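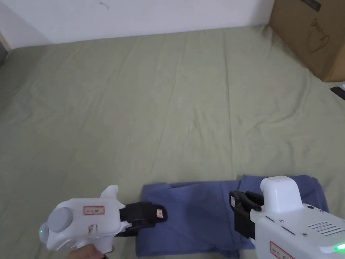
1단계. 작업면부터 정하기

인쇄하기 | 이메일로 보내기

손에 쥐고 쓰는 그리퍼 두 개를 비교할 때 저는 늘 옷 개기부터 시켜 봅니다. 컵이나 블록은 웬만한 그리퍼면 다 집거든요. 옷감은 얘기가 완전히 달라요! 조금만 깊이 누르면 밑에 깔린 시트까지 같이 물고, 얕게 누르면 맨 윗겹만 들려 올라옵니다. 조(jaw) 끝의 차이가 이만큼 잘 드러나는 과제를 아직 못 찾았습니다.

작업면은 침대를 권합니다. 책상은 딱딱해서 조 끝이 바닥에 닿는 순간 손목에 바로 느껴지는데, 침대는 눌러도 같이 꺼지기 때문에 훨씬 까다롭습니다. 저는 연두에 가까운 회녹색 시트를 깔고 파란 옷을 올려놓고 합니다. 옷과 시트 색이 확실히 다르면 나중에 영상을 돌려볼 때 어디까지가 옷인지 금방 보입니다. 시트 주름은 굳이 다 펴지 마세요. 집에서 쓰는 침대가 늘 팽팽하진 않으니까요.

2단계. 그리퍼에 이름표 붙이기

양손에 똑같이 생긴 흰색 그리퍼를 들고 있으면 반드시 헷갈립니다. 저도 Mudaron 조와 Skurlow 조를 바꿔 끼워 놓고 저녁 내내 반대로 기록한 적이 있어요. 본체에 손글씨 라벨을 하나씩 붙이고, 조 쪽에도 작은 스티커를 붙여 두면 됩니다. 라벨은 쥐었을 때 손바닥에 가려지지 않는 면에 붙이세요. 통풍구는 막지 말 것.

3단계. 전원과 표시등

양쪽 다 초록불이 들어온 것을 보고 시작합니다. 제가 쓰는 Cadwaladr 수신기는 한쪽만 연결된 상태에서도 기록을 시작해 버립니다. 이것 때문에 날린 기록이 16개예요. 지금은 왼쪽 확인, 오른쪽 확인, 소리 내어 말하고 버튼을 누릅니다.

4단계. 마주 보고 잡기

옷을 네모나게 접어 눕히고 그리퍼 두 개를 양옆에서 마주 보게 가져옵니다. 조 사이에는 옷감이 좀 보이도록 간격을 남겨 두세요. 너무 붙이면 들어 올릴 때 가운데가 뭉치고, 너무 벌리면 가운데가 축 처집니다.

- 조를 벌린 채로 천에 살짝 댑니다.
- 시트가 함께 눌리는 느낌이 나면 아주 조금만 올립니다.
- 양손을 동시에 닫습니다. 한쪽이 먼저 닫히면 옷이 그쪽으로 돌아갑니다.
- 손가락 두 마디 높이로 들고 잠깐 멈춥니다.
- 내려놓고 조를 연 다음, 위로 곧장 뺍니다.

마지막 동작에서 차이가 꽤 납니다. 제 경우 Mudaron 조는 천에서 깨끗하게 떨어졌고, Skurlow 조는 잡는 힘은 정말 시원시원한데 놓을 때 천 끝을 살짝 끌고 나왔어요. 두꺼운 바지에서는 반대로 Skurlow가 훨씬 든든했습니다. 겹이 여럿이어도 한 번에 물어 주는 맛이 있달까요.

5단계. 기록하기

저는 조 하나에 166번씩 했습니다. 많아 보이지만 한 번이 짧아서 음악 틀어 놓고 하면 금방 갑니다. 적는 항목은 잡은 겹 수, 시트를 물었는지, 놓을 때 끌림이 있었는지, 이렇게만 적었습니다. 점수를 10점 만점으로 매기는 방식도 해 봤는데 뒤로 갈수록 후해져서 그만뒀어요.

파일 이름에는 조 이름과 옷 종류를 같이 넣으세요. Bretstead 뷰어에서 불러올 때 폴더 구분이 무시되고 한 줄로 쭉 나옵니다. 제 목록은 지금 3757번까지 가 있는데, 초반 것들은 번호만 적어 놔서 뭐가 뭔지 일일이 열어 봐야 합니다.

6단계. 손을 바꿔서 다시

좌우 조를 바꿔 끼우고 처음부터 한 번 더 합니다. 오른손잡이는 오른쪽 그리퍼를 더 잘 다루기 마련이라, 이걸 건너뛰면 조를 비교한 건지 손을 비교한 건지 알 수가 없습니다. 저는 바꾸고 나서 끌림 횟수 차이가 눈에 띄게 줄었어요. 처음 결과만 보고 글을 썼으면 큰일 날 뻔했습니다.

다음 글에서는 같은 방법으로 수건과 양말을 해 볼 생각입니다. 양말이 벌써 기대돼요.

인쇄하기 | 이메일로 보내기

댓글

빨래왕
시트까지 무는 거 진짜 공감합니다. 저는 조 끝에 얇은 고무를 덧대고 좀 나아졌어요. 대신 놓을 때는 더 끌립니다.

ㄴ 글쓴이
오, 고무 두께가 어떻게 되나요? 저도 해 보고 싶어요!

mokryeon2
6단계 안 하고 있었네요... 2월에 한 것 전부 다시 해야겠습니다.

초보조립
방아쇠를 계속 당기고 있으면 손가락이 아픈데 중간에 쉬면서 하시나요?

ㄴ 글쓴이
네, 옷 한 벌 끝날 때마다 내려놓고 쉽니다. 손이 지치면 닫는 타이밍부터 어긋나더라고요.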